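Hand-held gripper pair: jaw drift, marker cubes and a morning routine that works
Gitolbridge Makers and Automation Forum > Maintenance and Setup

wolivares
September 2019

Hello all. Wenceslao Olivares here, long-time reader and very occasional poster. I look after the hand-held gripper station at Bruncombe and I've finally got the setup behaving, so I wanted to write it up while I'm still excited about it!

For anyone who hasn't used this kind of kit: you hold one gripper in each hand and do the task yourself, and the tracking follows the marker cube on each one. The arm cell learns from that later. So if a cube has shifted on its mount, everything downstream is off, and you don't find out until someone tries to replay it.

We had exactly that in June. The left one had crept round on its base by 3 mm and we lost 200 recordings to it. Painful.

My routine now, before any recording:

Wipe the cube faces with a dry lint-free cloth. No alcohol, it lifts the print.
Check the light on each cube.
Try to twist the cube by hand. Any movement at all, take the screws out, clean the threads, refit.
Open and close the jaws 20 times and feel for grit.
Hold both up together and compare how the fingers sit.

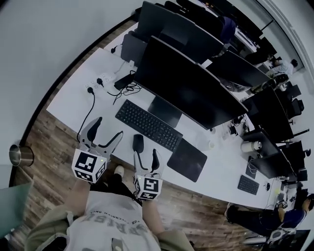

Both grippers in hand at the desks, green lights on.

The last step is the one I'd push on everybody. You spot a bent finger far sooner with its twin next to it. I'd been checking them one at a time for months and missed a finger that was visibly out of line.

Fingertips next. I swap the black tips as a full set, both grippers on the same day, so the grip feels the same left and right.

pellow_k

Lovely write-up, thanks. I disagree on the alcohol though. We've wiped ours with isopropyl every week on the Randus cell and the markers are as crisp as ever. Are yours printed straight on the plastic or are they stickers?

wolivares

Stickers, matt vinyl. Should have said! If yours are printed direct then I can well believe it's fine.

tamsin_jigs

Direct print here too, and alcohol is OK if you let it dry properly before you start. Shiny patches are what upset our tracking, more than dirt.

What are you using on the cube screws? We went through a phase of doing them up tighter and tighter until one of the mounts cracked.

wolivares

Low-strength threadlocker, a tiny dab, and a torque driver set low. I cracked one as well, so you're in good company.

old_bodger

I'll be the grump. Checking by eye against the other gripper only tells you they match. If both have drifted the same way you'll sail straight past it. Make a proper gauge block. Ours is a bit of scrap aluminium with two slots milled in it, and the jaws either drop in or they don't.

wolivares

Fair point, and I'd love a drawing if you've got one. I still think the side-by-side look is worth doing as it takes seconds, but I can see the gauge catching things I wouldn't.

old_bodger

Will dig it out. It's on the old laptop. Slots are 6 mm deep, with a chamfer on the lead-in, or you'll chew up your tips.

pellow_k

Please post it here and not by message, I want one too!

tamsin_jigs

Same. And has anyone found a decent source of replacement tips? Yeoh had them but the last lot I got were harder than the originals and small parts kept slipping out.

wolivares

I cast my own in the end, from a two-part rubber in a printed mould. First batch was full of bubbles, second was great. I'll start a separate thread with the mould file once I've tidied it up.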